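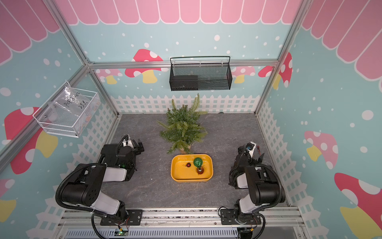
Marek Kubíček reckons I should order the whole lot from a caterer and stop fretting, but he isn't the one paying, so I'm asking on here as well.

Ordering party food for collection: how far ahead, and how much?

Posted by Anca Lazăr

Hi all. My mum and dad have their ruby wedding at the end of August and I've somehow ended up in charge of the food. We've got the hall from two till six, so it's an afternoon tea sort of thing, and I'm looking at the collection menu from Plornon, the deli on the high street. They do platters of sandwiches, little quiches, a cheese board, and then trays of cakes (the lemon ones are gorgeous, I've had them at work more times than I should admit).

Trouble is, their menu says each platter "serves 8 to 10" and I have no idea if that means 8 to 10 people having a proper lunch or 8 to 10 people having one sandwich each and looking sad. I've got 20 adults coming and a handful of children. My budget is £200 and I'd like that to include the big cake if I possibly can.

Other things I'm stuck on. Do I pick up in the morning or the night before? I've got one normal fridge and it's already full of my husband's pickles. And is it cheeky to order the savoury bits from one shop and the cake from somewhere else? Wilesa do a three-layer coffee and walnut that Dad would be over the moon with, but they're a good half hour's drive in the other direction.

Thanks in advance, I'm a bit out of my depth!

3 answers

Cosmin Voicu
Posted Tuesday, August 25, 2026

I did six years behind a deli counter so I'll have a go at this. "Serves 8 to 10" nearly always assumes you're putting out several different platters and people are picking a bit from each. If sandwiches were the only thing on the table it wouldn't stretch. For 20 grown-ups at two in the afternoon (most of them will have had some lunch, whatever they tell you) I'd get two sandwich platters, one quiche platter and the cheese board, and I'd do the children separately with ham rolls, cucumber sticks and crisps from the supermarket. They won't touch the quiche.

Ring the shop and ask how many pieces are on each platter. Any decent place will tell you straight away. You want four or five savoury pieces a head, plus cake.

Collect on the morning, please. Sandwiches made the night before go leathery round the edges however well you wrap them, and platters take up a daft amount of fridge. Ask for the latest slot you can manage before you need to set up. Keep the quiches and anything with egg, meat or soft cheese chilled until close to serving, and put it out in two goes so it isn't all sitting in a warm hall for the full four hours. The cheese can come out half an hour early, it tastes of nothing straight from the fridge.

And no, it isn't cheeky at all to get the cake elsewhere! We had people do it every week. Half of them put our tub of clotted cream next to somebody else's scones.

On timing, a week's notice is plenty for platters most of the year, but you've got a bank holiday at the end of August so I'd phone today if you haven't already. They'll probably want a deposit.

14 people found this helpful? Yes / No

Mircea Vlad
just make it yourself. sandwiches are bread and butter. I did my brothers 50th for under £100 and that was with salmon

Erick Biwott
Agree with nearly all of what Cosmin says, only I'd swap one of the sandwich platters for something people can eat with one hand while holding a cup. We had sausage rolls and little cheese scones at my daughter's christening and they went before anything else did.

About the cake, can you send someone to fetch it the day before? A coffee and walnut will be perfectly happy in its box overnight somewhere cool, unless it's filled with fresh cream, in which case it needs the fridge and the pickles will have to move out. Do ask Wilesa what the icing is. Buttercream's forgiving, but carry the box flat in the footwell and never on the seat. I learned that on a roundabout with a Victoria sponge from Nyanda and I'm still hearing about it.

Also, borrow a couple of cool boxes. Freeze some bottles of water to go round the sides and you've as good as got a second fridge, and people can drink the water later on.

Comment from Anca Lazăr
Thank you Cosmin and Erick, so helpful. I rang and it's 40 pieces to a sandwich platter, cut small, so two is loads. I've gone for one sandwich, one sausage roll and scone, one quiche, and the cheese. Collecting at noon. My sister's getting the cake on the Friday and it is buttercream, hurrah. Mircea, I can't butter that much bread, I've only got the one pair of hands!

Comment from Mircea Vlad
fair enough. get more cheese than you think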